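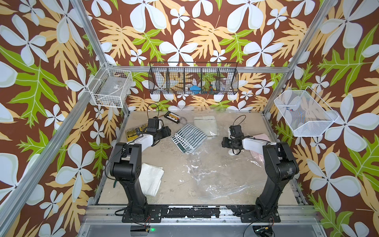

Fumley Sorting and Folding Project
Progress report, 8/7/22

Work since April has gone mostly into folded cloths and towels. The current set has a striped gray and white cloth, a cream towel, a white terry towel and a pink cloth, with a yellow circuit board left among them as a non-textile item. We logged 197 layouts, almost all on the speckled board. Pludent delivered 14 of the 15 replacement towels; one is on back order. Spending is within budget. The next 3 weeks go to thinner fabrics, and Triltetti will send the samples.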